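Small things on the work table

Pens, glue sticks, spare blades and the like drift across a table and end up on the floor. Keep a tray 300 mm wide at the back edge and return each item to it as you finish. Leave the middle bare — it is the part you work on.

Pale tops show marks early. Wipe with a damp cloth and a little dish soap, then dry. Test any stronger cleaner on the underside first and leave it for 8 hours before judging the colour.

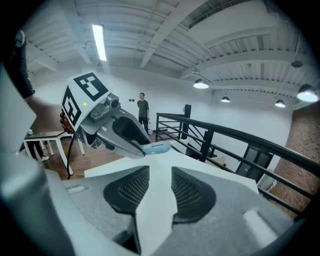

A light blue item held up above a white tabletop.

Sort by length. Long, narrow pieces go in an upright jar, short ones in a shallow tin. Run cables down one leg with four hook-and-loop ties so they stay clear of feet and chair wheels.

Go through the jar every January and toss dried-out glue.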